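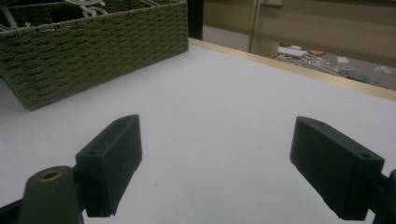

Zuletzt geändert: Dezember

3.2 Erhebung der Demonstrationen

Die Demonstrationen wurden ohne Roboterarm aufgenommen. Eine Bedienperson führt einen Handgreifer mit zwei Fingern, dessen Kamera den Arbeitsbereich zwischen den Fingerspitzen und einen Teil der Umgebung erfasst. Das Verfahren entspricht in den Grundzügen dem Vorgehen im Projekt Jerix, weicht aber in der Behandlung der Leerphasen davon ab. Als Leerphase gilt jeder zusammenhängende Abschnitt, in dem sich kein Gegenstand zwischen den Fingern befindet. In Jerix wurden solche Abschnitte vor dem Training verworfen. Im vorliegenden Datensatz Uver bleiben sie erhalten und werden mit einer eigenen Phasenmarke versehen.

Alle Aufnahmen des hier ausgewerteten Teils stammen aus dem Standort Pravberg. Arbeitsfläche ist ein weißer Tisch mit heller Holzkante, auf dem ein geflochtener Korb steht. Der Hintergrund wurde weder abgedeckt noch vereinheitlicht, da die gelernte Strategie später in Räumen eingesetzt werden soll, deren Inhalt nicht bekannt ist. Pro Aufgabenvariante wurden 100 Demonstrationen angestrebt. Abgebrochene Versuche zählen nicht zu dieser Menge, werden aber mit gesondertem Status gespeichert. 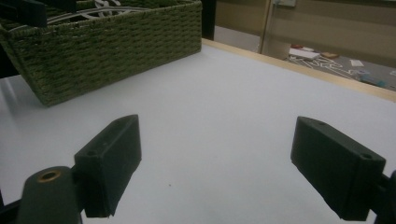

Abb. 4: Leerphase mit geöffneten Fingern, Korb links oben.

Der in Abb. 4 gezeigte Zustand ist für die Segmentierung ungünstig. Aus dem Einzelbild lässt sich nicht entscheiden, ob eine Annäherung an den Korb oder ein Rückzug vorliegt. Die Phasenmarke wird deshalb aus dem Verlauf der Fingeröffnung und der geschätzten Kamerapose bestimmt. Bleibt die Öffnung über 17 aufeinanderfolgende Bilder konstant und verringert sich zugleich der Abstand zum Korb, wird der Abschnitt als Annäherung geführt, bei wachsendem Abstand als Rückzug. Abschnitte ohne eindeutige Tendenz erhalten die Marke »unbestimmt« und gehen mit halbem Gewicht in die Verlustfunktion ein.

Die Posenschätzung stützt sich zu einem erheblichen Teil auf Merkmale außerhalb der Tischfläche. Die matte weiße Oberfläche selbst liefert kaum verwertbare Punkte; brauchbar sind vor allem das Flechtmuster des Korbs, die Tischkante und die Gegenstände auf dem Boden dahinter. Letztere dürfen während einer Sitzung nicht bewegt werden. Zwischen den Sitzungen ist eine Veränderung zulässig und im Hinblick auf die Generalisierung erwünscht. Die Finger werden vor der Merkmalsextraktion mit einer festen Maske ausgeblendet.

Schwierig bleiben Blickwinkel, in denen der Korb nur noch am Bildrand erscheint.

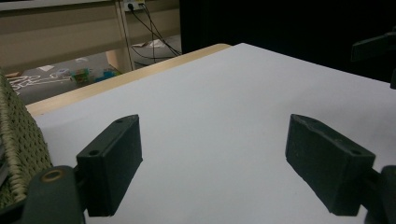
Gegen die Beibehaltung der Leerphasen wandte Ersoy bei der Durchsicht einer früheren Fassung ein, das Modell lerne daraus vor allem das Zögern der Bedienperson, und eine niedrigere Gewichtung verschiebe das Problem lediglich. Der Einwand trifft auf die Abschnitte mit der Marke »unbestimmt« zu. Für Annäherung und Rückzug halten wir ihn für weniger gewichtig, weil beide Phasen eine gerichtete Bewegung enthalten, die die Strategie zur Ausführung benötigt. Zur Prüfung wurden 2 Varianten des Modells trainiert, eine mit allen Leerphasen und eine ohne die unbestimmten Abschnitte. Architektur, Lernrate und Reihenfolge der Trainingsdaten sind in beiden Fällen identisch. Der Vergleich folgt im nächsten Abschnitt.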